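폭풍 대피소, 저희 집 마당에 먼저 묻어 봤습니다
텐덱스(Tandex), 가정용 지하 대피소 '센드게이트(Cendgate)' 11월 출시

보도자료
배포: 텐덱스 홍보 담당
즉시 보도 가능

안녕하세요, 텐덱스 대표 데차 웡수완(Decha Wongsuwan)입니다. 보도자료를 대표가 직접 쓰는 경우가 흔치는 않다고 들었는데요, 홍보팀이 써 준 초안을 읽어 보니 제가 하고 싶은 얘기가 절반은 빠져 있어서 그냥 제가 앉아서 다시 쓰고 있습니다. 조금 길고 두서가 없더라도 양해해 주세요. 필요한 부분만 잘라 쓰셔도 괜찮습니다!

먼저 소식부터 말씀드리면, 저희가 오는 11월부터 가정용 지하 폭풍 대피소 센드게이트의 주문을 받습니다. 마당이나 차고 옆 땅에 묻는 강철 구조물이고, 어른 여섯 명이 벤치에 앉을 수 있는 크기입니다. 설치는 저희 시공 부문인 드랠트브리지(Draltbridge)가 맡습니다. 땅을 파고, 본체를 내리고, 다시 메우고, 잔디를 덮는 데까지 이틀을 잡고 있어요. 첫 시공 지역은 저희 본사가 있는 펫스리(Phetsri)와 그 주변 마을들입니다.

제가 이 일에 뛰어든 사연을 조금만 말씀드릴게요. 저는 펫스리에서 자랐습니다. 들판이 넓고 바람이 센 동네예요. 어릴 때 큰 돌풍이 지나간 밤이 있었는데, 어머니가 저와 동생을 욕조에 눕히고 그 위에 매트리스를 덮으셨습니다. 저는 무서운 것보다도 매트리스가 무거워서 울었던 것 같아요. 아침에 나와 보니 이웃집 헛간 지붕이 저희 집 우물 옆에 와 있었습니다. 아버지는 그걸 보고 한참을 말없이 서 계시다가 "땅을 파야겠다"라고 하셨는데, 결국 못 파셨습니다. 돈도 돈이지만 맡길 만한 데가 없었거든요. 그때는 대피소라고 하면 군부대나 학교에나 있는 걸로 알았으니까요.

그래서 센드게이트의 시제품은 부모님 댁 마당에 묻었습니다. 아버지가 삽을 들고 나오셔서 굴착기 옆에서 한마디씩 거드시는 바람에 기사님이 고생을 좀 하셨죠. (기사님, 그날 점심 제대로 못 사 드린 거 아직 기억하고 있습니다.) 두 번째 시제품은 제 집 차고 옆에 들어갔고요. 이렇게 2기를 먼저 써 보면서 고친 것들이 꽤 됩니다.

제일 많이 바뀐 건 문이에요. 처음 설계는 위로 들어 올리는 여닫이였는데, 저희 어머니가 혼자 못 여시더라고요. 게다가 폭풍이 지나간 뒤에 문 위로 나뭇가지나 담벼락이 쓰러져 있으면 젊은 사람도 밀어 올리기 어렵습니다. 그래서 옆으로 미는 미닫이로 바꾸고, 안쪽에는 손으로 돌리는 기어를 달았습니다. 전기가 나가도 쓸 수 있고, 어머니도 한 손으로 돌리십니다. 이 문 때문에 출시가 한 철 밀렸지만 저는 잘한 결정이라고 생각합니다.

계단도 바꿨습니다. 사다리로 하면 자리를 훨씬 덜 차지하는데, 밤에 아이를 안고 사다리를 내려가는 걸 상상해 보세요. 저는 제 조카를 안고 해 봤다가 세 칸 만에 포기했습니다. 지금은 폭이 넉넉한 계단에 양쪽 난간이 붙어 있고, 디딤판에는 미끄럼 방지 처리를 했습니다. 환기구는 서로 마주 보는 벽에 하나씩 나 있고, 바깥쪽 덮개는 날아오는 물건에 맞아도 막히지 않도록 낮고 둥글게 만들었어요.

물 얘기도 빼놓을 수 없네요. 기자분들도 그렇고 이웃분들도 그렇고, 지하라고 하면 다들 비 오면 잠기지 않느냐고 물어보세요. 당연한 걱정입니다. 그래서 저희는 시공 전에 반드시 땅을 먼저 봅니다. 지하수위가 너무 높은 자리라면 죄송하지만 묻어 드리지 않습니다. 대신 마당 안의 다른 자리를 찾거나, 그것도 안 되면 지상형을 만드는 다른 업체를 소개해 드려요. 영업팀에서는 싫어하는 원칙인데 이건 제가 안 바꿀 겁니다. 본체는 이음매를 전부 용접하고, 빈 몸통이 물에 떠오르지 않도록 바닥에 콘크리트로 고정합니다.

가격도 말씀드려야죠. 집집마다 흙과 진입로 사정이 달라서 한 줄로 딱 적어 드리지는 못합니다. 현장 방문과 견적은 무료이고, 견적서에는 굴착, 본체, 되메우기, 잔디 복구가 각각 따로 적혀 나갑니다. 계약금은 전체 금액의 20퍼센트이고, 나머지는 설치가 끝나고 문을 직접 열고 닫아 보신 다음에 내시면 됩니다. 본체 보증은 출시와 함께 나가는 안내서에 자세히 실어 두었습니다.

사실 저희가 정식으로 알리기도 전에 관심을 보여 주신 분들이 많았어요. 지난봄부터 펫스리 장터 한쪽에 모형을 갖다 놓고 설치 희망 가구를 받았는데, 지금까지 846가구가 이름을 남겨 주셨습니다. 저는 솔직히 백 집만 돼도 잔치를 하려고 했습니다! 명단에 계신 분들께는 출시 전에 저희가 먼저 전화를 드립니다. 순서는 이름을 적으신 순서 그대로이고, 다만 거동이 불편한 가족이 있는 댁은 앞으로 당겨 드리기로 했습니다. 기다리시는 다른 분들께도 여쭤봤는데 흔쾌히 그러라고 해 주셔서 정말 고마웠습니다.
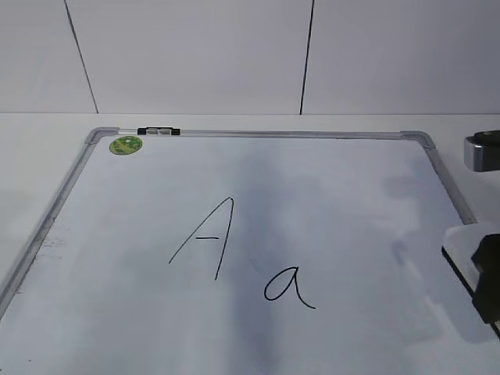 전화를 받으시면 저희 직원이 몇 가지를 여쭤볼 거예요. 마당에 정화조나 가스관이 지나가는지, 큰 나무가 가까이 있는지, 침실에서 대피소 자리까지 걸어서 얼마나 걸리는지 같은 것들입니다. 특히 마지막 질문은 꼭 한번 직접 걸어 보고 답해 주시면 좋겠어요. 신발 신고 문 열고 나가는 시간까지 넣어서요. 제 경우에는 생각했던 것보다 한참 오래 걸려서, 결국 대피소 자리를 부엌문 쪽으로 옮겼습니다.

설치가 끝난 뒤에는 위치를 지역 소방서에 등록하시라고 권해 드립니다. 강제는 아니지만, 문 앞이 잔해로 덮였을 때 구조대가 어디를 먼저 치워야 하는지 알 수 있거든요. 등록 서류는 드랠트브리지 시공팀이 같이 작성해 드립니다. 그리고 안에 무엇을 넣어 둘지도 많이들 물으시는데, 물과 손전등, 호루라기, 드시는 약, 담요 정도면 시작으로 충분합니다. 저희 아버지는 라디오와 장기판을 갖다 놓으셨습니다. 장기판은 제가 말렸는데 안 들으세요.

출시에 맞춰 펫스리 본사 마당에서 공개 행사도 엽니다. 오전 10시에 시작하고, 실제로 땅에 묻힌 센드게이트에 들어가 보실 수 있습니다. 아이들 데리고 오셔도 좋고, 문도 마음껏 돌려 보세요. 좁은 곳이 답답하신 분은 문을 열어 둔 채로 천천히 보시면 되고요. 취재를 원하시는 기자분들은 행사 전에 연락 주시면 제가 직접 안내하겠습니다. 시공 현장을 보고 싶으시다면 집주인분의 허락을 받아 첫 주문 댁 두 곳을 연결해 드릴 수 있습니다.

텐덱스 소개
텐덱스는 펫스리에 본사를 둔 강철 구조물 제조 회사입니다. 곡물 저장고와 농업용 물탱크를 만들어 왔으며, 센드게이트는 텐덱스가 처음으로 내놓는 가정용 제품입니다. 굴착과 설치는 시공 부문인 드랠트브리지가 담당합니다.

취재 및 설치 문의
텐덱스 펫스리 본사 홍보 담당. 전화는 오전 9시부터 오후 5시까지 받습니다. 제가 자리에 있으면 제가 받을 수도 있으니 놀라지 마세요.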